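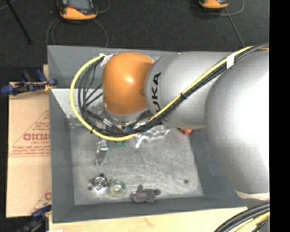
Should a movie tell you at the start that it's based on a true story? Only if it plans to be careful with the truth, and most of them don't, so I'd rather they kept quiet until the credits.

Home Reviews Features Opinion Festivals Podcast Subscribe

Writing this fast, between two screenings, on a bench outside the Yuen with a coffee I regret. Bear with me.

So. The card. White letters, black screen, "based on a true story," somebody's piano. You know the one. I have started to dread it. Sat down for Boleo last night, perfectly good mood, decent seat, and up came the card and I felt my shoulders drop. Not again.

Boleo, for those who haven't caught it, is the one about the tango dancer who comes home to run her father's failing ballroom. Lovely clothes. Two performances I'd happily watch again tomorrow. The real woman was Vlasta Begović, she taught dance in a port town for most of her life, and she wrote a thin little memoir which I read this September because I do my homework, sometimes. It's 209 pages with big print. You can finish it in an afternoon.

In the memoir her father doesn't die. He retires. He gets grumpy and takes up fishing and complains about the records she plays. In the movie he dies at minute 80 (I checked my phone, sorry to the row behind) and she dances alone in the empty ballroom with the dust sheets on the chairs. People around me were crying. I was thinking about the fishing.

Now. I'm not a pedant. Or I am, but not that sort. Movies change things, they have to, a life is long and baggy and a script isn't. Merge the two brothers. Move the wedding to the summer. Fine, go ahead. Nobody needs the accurate bus route.

But the card is a claim. It's the movie putting its hand on your arm and saying this happened, so feel it harder. And we do feel it harder! That's why it's there. A made up father dying is sad, a real father dying is sadder, and here we've got a real father who lived to 69 and then some more after that, being used to get the second kind of sad. I call that borrowing money on a house you don't own.

Compare Hudum. Smaller movie, hardly anyone saw it, played one week here and was gone. Vesela Georgiou directed it, her second, about a weather station and the married couple who ran it through one awful winter. No card. None. You get the wind, the radio, the two of them not speaking over soup. I assumed the whole thing was invented. Then the credits roll, and very near the end, after the caterers, there's one line thanking the family for the use of the station logbooks.

I sat there till the lights came up. Whole movie rearranged itself in my head. The bit where he writes down the temperature twice, the wrong number crossed out, that was probably in the logbook. Or it wasn't. I don't know! And she let me not know, which felt like being treated as a grown up.

I went to the talk Georgiou gave afterward, maybe a dozen of us in there, and somebody asked her about it, why not put it up front, wouldn't it have sold more tickets. She said yes, it would have sold more tickets. Then she said she had changed too much to look the family in the eye with that card up there. That was the whole answer. Next question was about lenses.

That's a person who understands what the words cost.

There's a counter argument and I should be fair to it, I've got twenty minutes still. The counter argument is Wulport. Wulport is the ferry disaster movie, you've seen it, everyone's seen it, and it opens with the card and it should. 26 names in the closing roll and the movie stays with the inquiry nearly line by line. Hearing room scenes that are frankly dull in places and are left dull. The card there is doing a job. It's saying we're going to be boring if the facts are boring, and please stay. I did stay. I've seen it twice and the second time I minded the dull parts less.

Take the card off Wulport and you'd lose something. You would start wondering if the clerk with the missing page was a screenwriter's idea. The card stops you wondering, and the movie has earned the right to stop you.

So I don't want them banned. I want them expensive. If you put the card up, you owe me. Not every coat button but the deaths, the marriages, who did the thing and who got blamed for it. You don't get to kill a man who went fishing.

And please can we retire the weasel versions. "Inspired by true events." Everything is inspired by true events, a cartoon about a duck is inspired by true events, there are ducks. "Based on an incredible true story" is worse, now you're reviewing yourself. And the cute ones, "some of this happened," "mostly true," wink wink. The wink is a way of having both. You get the extra sadness and you get the alibi when someone like me turns up with the memoir.

A friend I argued with about this on the walk over says audiences know. They know it's a movie, they apply their own discount, and I'm fussing on behalf of people who don't need it. Maybe. But I stood in the lobby after Boleo and listened, and what I heard was "and she did it all after her dad died, amazing." Three different people, more or less that sentence. One was looking up the ballroom to see if you can visit. No discount was being applied that I could hear.

The real Begović is a better story anyway, if you ask me. She ran that place with her father still alive and still in the building, disagreeing with her about everything from the floor wax to the trumpet player. There's a chapter where he hides the keys. Hides them! She finds them in a tackle box. How do you read that and decide that what it needs is a funeral? You've got two stubborn people and one dance floor, that's a movie, I would of paid double for it.

What they shot was grief, because grief photographs well. I get it. The dust sheets did look beautiful.

But then take the card off. Change her name, call her whatever you like, set it in another town, and let her father drop dead in the first reel if you want. I'd have cried with everybody else, I'm an easy cry, ask anyone who sat near me at Hudum. Put the thank you to the Begović family down at the bottom next to the accountants, and those of us who hang around can go find the memoir and get the fishing for ourselves.

Doors are opening. The next one is about a chess champion and I've already spotted the words "true story" on the poster, above the title, in gold. Going in anyway. More on that one when I've slept.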